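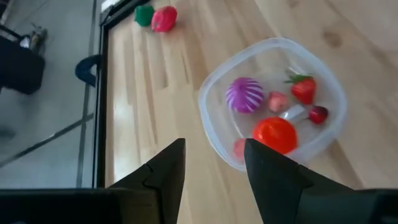

Semwal wrote back before I'd even finished the form, asking why a gripper that stops when you tell it to needs a checklist at all. Fair question! My answer is that ours didn't stop, one afternoon in September, and I'd like that to be the only time.

So, my run-through for the Plorkeck cell, with what I found. It's the arm we use for picking play food out of the plastic tub, nothing heavy, but it pinches just the same.

1. Stop button, pressed with the arm moving
PASS. Stopped right away. I did it again from the far side of the table (long reach, I don't love it).

2. Stop button, pressed with the fingers closing
FAIL, then PASS. This is the September fault. The arm froze and the fingers kept on squeezing. The stop line went to the arm controller and never got to the gripper. Rewired now, and I tested it with the tomato between the fingers, then with nothing.

3. Grip force limit
PASS. Set to 2 on the Sokley panel. Somebody had it way higher before the fault, and I really wish the panel asked for a password.

4. Fault log
Read it, saved it. Code 796 is the one to look for: "gripper not answering." It was in there well before the bad afternoon and we all scrolled right past it, me included.

5. Finger tips and screws
PASS. Snug. Look at the seam where the tip meets the base, that's where ours worked loose last spring.

6. Cable at the wrist
COMMENT. Shiny patch on the outer jacket where it rubs. Not through yet. Ilum says to swap it at 3000 hours, I'd do it at 1000 with the way we bend it.

7. Tub and table edge
PASS. Keep the tub well in from the edge, please, and no reaching in to straighten a strawberry while the program is live. Pause it first! I've done it too and I got lucky.

8. Restart after a stop
OPEN. It still picks up mid-move when you reset, with no warning beep. Slow speed only until that's fixed, and stand back when you hit the green button.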